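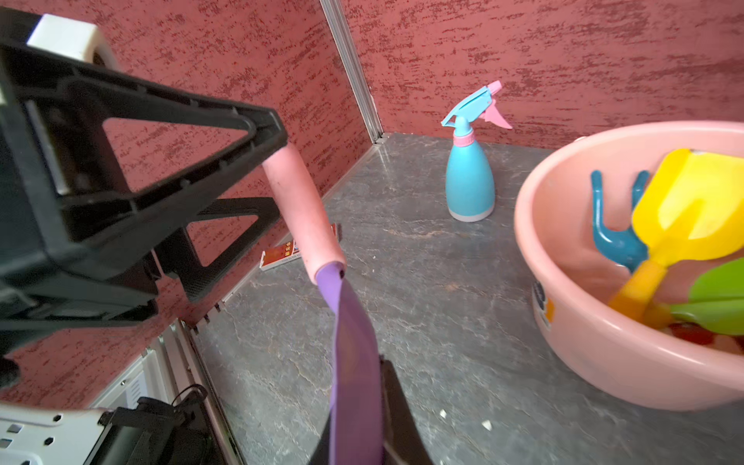
I run a very small robot shop called Plustora, and the question I get most from new customers is why our About page spends so long on a fault. Fair question! Most companies tell you about the founders and the garage. I'd sooner tell you about the spring we kept dropping things, which shaped pretty much everything we do now. Our specialty is household and garden handling, meaning we teach arms to pick up the stuff that lives in sheds and under sinks: spray bottles, little rakes and shovels in a pink basin, small boxes, whatever a customer's shelf is likely to have on it. Soft pads on the fingers matter a lot for that kind of work (the pink foam sleeve is one style of pad), and pads are where our trouble started.

What went wrong

We had a job with Fletholm, a garden supply outfit that wanted an arm to sort hand tools into bins. We ran 2494 picks in our own shop and felt great about it. Then we moved the cell over to their site in Endilcombe, and on the first full day it let go of a tool in the middle of a swing. It landed outside the cell, on the walkway side. No one was standing there. I still didn't sleep much that night.

The arm hadn't noticed, either. It carried on to the bin, opened its fingers over nothing and logged a good pick. So we had two problems, a grip that slipped and software that believed it hadn't, and the second one scared me a lot more than the first.

We shut the job down and pulled the logs, and 361 of those picks we'd been so proud of showed the fingers closing further during the move than they should have. The tools had been creeping the whole time! We were only checking the grip once, right at the start. Ribbed handles were the worst, because the pads would settle into a groove and then hop to the next one.

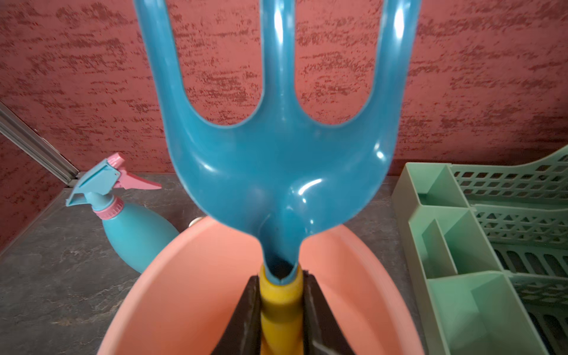 What we do now

We check the grip all the way through the move, and if the fingers close any further the arm stops and waits for a person. It lifts slower too, and it doesn't swing over a walkway, ever. Pads get swapped at 1250 picks, even when they look fine (they usually look fine, which is how we got into this mess). We also named our fault log Juntunen, after the street our first shop was on, and every customer can read their own part of it.

Fletholm stuck with us, by the way. They asked for 3 clean weeks before the arm went back to work, and we gave them that, with a few stops that I was really happy to see.

If you've got a handling job, or a robot that drops things and you can't figure out why, drop us a line. I love those.

4 min read

Search Plustora Type and hit enter No results yet

Comments

gripe_and_grip: We had the same thing with a packing arm, good pick logged and an empty hand. Took us weeks to find it. Do you stop on any finger movement or is there a cutoff?

Plustora: There's a small cutoff, and we set it per tool. Soft handles squish a bit and you'd be stopping all day otherwise.

shedlife: came here for a phone number and read the whole thing

bluebasin: Do you sell the pads separately?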